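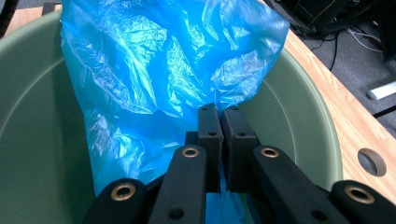 Projects > Numora > Data card

# Numora bag-and-bin set: house rules

Hi! I put this card together so we all record the same way. There are 154 episodes so far, bags and bins only.

- One bag, one bin per episode, please!
- Both grippers stay in your hands till you stop recording.
- Keep the fumbles (I label them, I don't delete them).
- Cables go off the sides of the table, never over the bin.

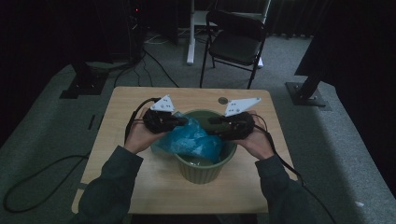 Kevin Muñoz wants a fumble capped at 8 seconds, and I'm fine with that, so it goes in from May.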